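Loyalty points have started to feel like homework

I signed up for the Kudinano card because the till girl was nice about it. Three years on I've got 1,824 points and no idea what they're for.
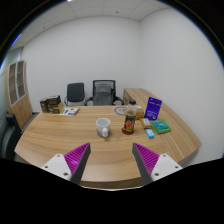
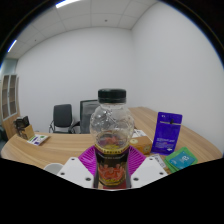 Burnach, 2022-10-31

So I sat down and worked it out. You need 200 points for a pound off, but only in the app, and only on a shop over £200. Who spends that in one go on shampoo and crisps? Madigan used to post you a paper voucher – you stuck it on the fridge, you used it, lovely!

Zisus is worse. Their points run out after 159 days, and the reminder lands the morning after. I'd take a slightly cheaper loaf over all of it, and I suspect most of the queue behind me would too. Anyway, mine are getting spent in November, even if I have to buy a mop.

Contact us | © Burnach Shopper 2022 | Back to top

Comments

Nkrumah Odoi: Same with Zisus, lost the lot in spring. I rang them and got ten points as a sorry.

mopfan: I like my points – free coffee every month. Just check the app!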